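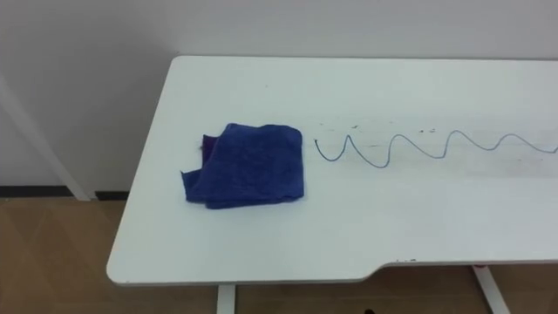
Edileuza Falcão wrote under my last post that I was wrong to tell people to wash dark towels in cold water only, and that cold water was probably why mine had gone stiff and started to smell by April. She washes hers warm and uses half the detergent I do. I said I would try it for a month and report back, so this is the report.

For anyone new, I moved into a flat in Burnley last fall with a small washer and no dryer. Everything dries on a rack by the bedroom window. Shirts are fine that way. Towels are not. They come off the rack like cardboard, and after a few weeks they smell sour as soon as they get damp again.

I had been running them at 20 degrees with a full cap of liquid and a bit of softener. Edileuza's version is 40 degrees, half a cap, no softener at all, and an extra rinse. She also said to shake each towel hard before hanging it, ten or twelve good snaps, which made a noise my downstairs neighbor asked me about.

The first wash did very little. The second one foamed so much during the rinse that I stopped the machine and looked it up. The foam was old detergent coming out of the cloth. I ran another rinse and then one more after that. By the third week the foam was gone and so was most of the smell.

The stiffness took longer. The two older bath towels are still rough along the hems and I think they will stay that way. The hand towels and the cleaning cloths are soft again. I did lose a little color on a navy one, so I wasn't completely wrong about cold water - but I would take faded over sour.

A few details, for those who asked. The warm cycle on my machine runs 54 minutes and the extra rinse adds 29. I do no more than 4 bath towels in a load, because with five the drum barely turns. Drying takes a day and a half with the window open a crack, two days if it rains.

Radwa Ait Brahim emailed to suggest white vinegar in the softener drawer. I haven't tried it. My washer's manual says not to, and I would like the door seal to last until I move out.

Next month I want to sort out the sheets, which have a different problem. They come out of the wash in one tight rope with all the socks inside.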